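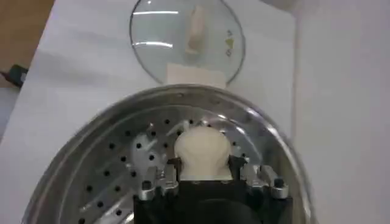
A reader in Prallton wrote that her hand wraps came out of the wash tied in one solid knot, that the hook-and-loop tab had chewed up two training shirts, and was there any way of washing them that didn't take longer than the session did. There is. The method below covers cotton and semi-elastic wraps, and the later sections deal with gloves, headgear and mouthguards.

Washing hand wraps
Unroll fully. Close the hook tab onto its own loop patch before anything else; an open tab collects lint and loses grip. Place each pair in a zippered mesh bag, one pair to a bag. Cold or warm water, normal cycle, half the usual detergent. No fabric softener. It coats the cotton, reduces absorption and makes the wrap slide over the knuckles.

Hang over a rail at the midpoint, both halves straight. Tumble drying shortens the elastic in semi-elastic wraps and should be avoided. Cotton wraps tolerate low heat but will shrink in length, so a 4.5 m wrap may no longer give the same number of passes across the hand.

Roll from the hook end with the tab facing inward, so that the thumb loop finishes on the outside.

Cleaning lint from the hook tab
Use a stiff nylon brush or a fine-toothed comb, working in one direction. Sewing pins also work but tend to pull hooks out. Once the tab no longer holds under a firm tug, unpick it and sew on a replacement strip of the same width. Zigzag stitch, polyester thread. Adhesive strip does not survive washing.

Boxing gloves
Do not machine wash and do not soak. The foam takes up water and releases it very slowly, and the inner lining starts to smell before the core is dry.

Straight after training, open the cuff fully and wipe the inside with a dry towel. Wipe the outside with a cloth dampened in water and a little dish soap, then with plain water. Stand the gloves cuff up in moving air, away from heaters and direct sun. A small desk fan aimed into the cuffs overnight is enough for most pairs. Crumpled newspaper is acceptable if changed after an hour or two; left in until morning, it holds the moisture against the lining.

Cedar inserts control odour but dry slowly. Fit them after the fan, when the lining feels dry to the fingertips. Leather shells can be conditioned every 6 months, sparingly, keeping product off the stitching. Synthetic shells need none.

Headgear
Same rules as gloves. Loosen the laces completely so the cheek padding is exposed to air. Chin straps can be scrubbed with an old toothbrush and dish soap.

Mouthguards
Rinse in cool water, brush with a soft brush, and store in a vented case. Hot water will distort a boil-and-bite guard. Replace when the edges are rough or the bite surface is worn through.

Gym bag
Empty it every time. Wet gear left zipped up in a car boot overnight undoes all of the above. A sprinkle of baking soda in the base, vacuumed out the next day, helps with residual odour in fabric bags.

Last updated August 3, 2020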